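Workshops / Who We Are

About Olamden

Olamden is a shared workshop for members who build automation equipment at their own expense. It was set up by Zarmeena Hashmi and Talha Kiani, and the floor area is 1,700 square feet. Members pay monthly and bring their own projects. The workshop supplies benches, extrusion stock, printers and test power.

The longest-running build is Plulleo, an arm cell for work inside desktop computers. The current task is memory installation. The tower lies on its side on a slatted aluminum table, next to a gray 3D-printed fixture plate.

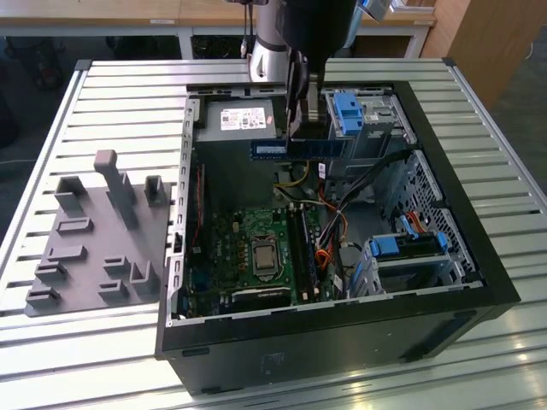
Can members work on Plulleo without robotics experience?

Most start with fixture design or wiring and move to motion code later. Zarmeena runs an introduction every July.

Memory modules are a demanding test part. The slot is narrow, the board flexes under load, and a small angular error at the wrist becomes a jam at the connector. Talha maintains the approach and insertion routines. The project log holds 2,459 entries, each with the joint positions and the operator's notes. Failed attempts are logged in the same format as good ones.

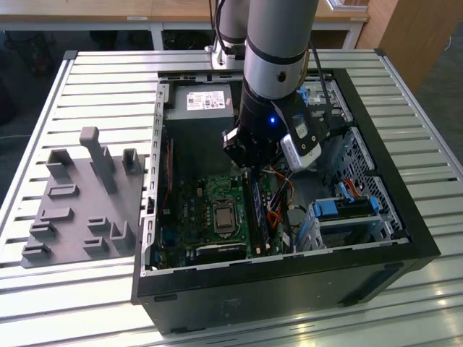 Page last changed: July

Fixture plates are drawn and printed in the workshop. Plate revisions are numbered, and old revisions stay on the shelf until the matching code is retired. Gripper fingers are handled the same way. Dirulow, our second bench, is reserved for members' own projects and can be booked for up to 3 hours at a time.

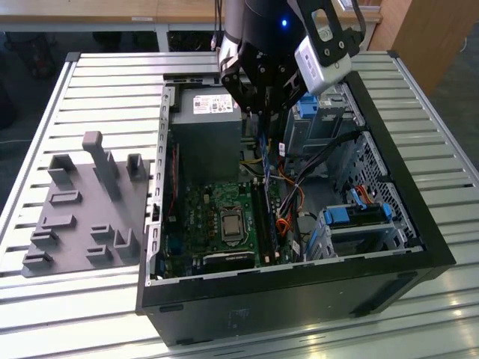

What does a new member need to bring?

Safety glasses, a laptop and a short written outline of the project. Hand tools are provided.

Membership is capped at 30. Applications go to Talha, and bench training is given by Zarmeena before the first booking.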